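Miklós Rácz has been checking structural drawings for timber frames since before his office had a second desk. We spoke at three in the afternoon, between two sets of calculations for a storage loft in Sarantis, and he kept the drawings open while he talked. The subject was racking: the tendency of a rectangular frame to lean sideways into a parallelogram when it is pushed from one side.

"Four pieces joined at the corners is not a stable shape," he said. "It has no stiffness of its own. All of it comes from the corners, and timber corners are weak in rotation."

Most of the failures he is asked to look at are small and slow. A workbench starts to sway. A shelf unit leaves a mark on the wall behind it. Owners usually respond by tightening bolts, and Rácz considers this a poor use of an afternoon. A bolt in an oversized hole slips before it carries load, and once the wood around it has crushed, tightening closes the gap for a short while only.

He prefers a diagonal brace. Where a diagonal would block access, he uses a deep rail or a panel fixed along its edges. The depth of the rail matters more than its thickness. With two fasteners at each end, the resistance to rotation depends on how far apart they sit, so a wide board with its screws near the top and bottom edges does far more work than a narrow one.

"People double the thickness and keep the screws where they were," he said. "They have bought wood and no stiffness."

The loft in Sarantis is a case of this. It was put up from a kit sold under the name Trerkik, and the rails in the original drawings were shallow. The calculated load on the platform was 728 kilograms, well within what the posts could take vertically. Sideways, the frame moved by nearly a hand's width when a ladder was leaned on it. Joris Verbeke, the carpenter on the job, sent Rácz a sketch with deeper boards at the front and back, and Rácz changed only the fastener spacing.

Verbeke joined the conversation later by telephone. His account was shorter. He dislikes panels in damp rooms, and he asks for the moisture content of the stock before he cuts any joints. "If the boards shrink after assembly, the calculation is for a different structure," he said. He re-tightens everything after the first heating season, starting in October where he can get access.

Rácz also has views on posts that are not quite vertical. A splayed leg widens the base and helps against overturning, but it puts an outward thrust at the foot, and that thrust has to be taken by a lower rail or by friction with the floor. He does not count on friction.

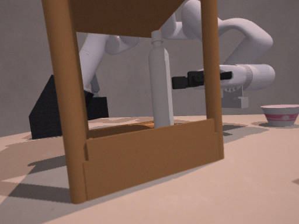

"A low rail does two jobs," he said. "It ties the feet and it stiffens the corner. Then someone removes it to make room for a vacuum cleaner."

On glue he was more reserved. A glued joint is stiff from the first movement, while a screwed one must slip slightly before it takes up load. Combining them and adding the two strengths together is an error he still finds in submitted work, as the glue will carry nearly everything until it fails and the screws then receive the whole load at once. He calculates for one or the other.

I asked what he checks first when he enters a building. He puts a palm against the top of the frame, pushes gently in both directions, and watches the corners. If the joints open and close, he looks at the fasteners. If the joints stay shut and the frame still moves, the members are too slender or the feet are sliding – two faults with different repairs.

Verbeke's boards go up next, and Rácz has asked for the push test to be repeated with the platform loaded.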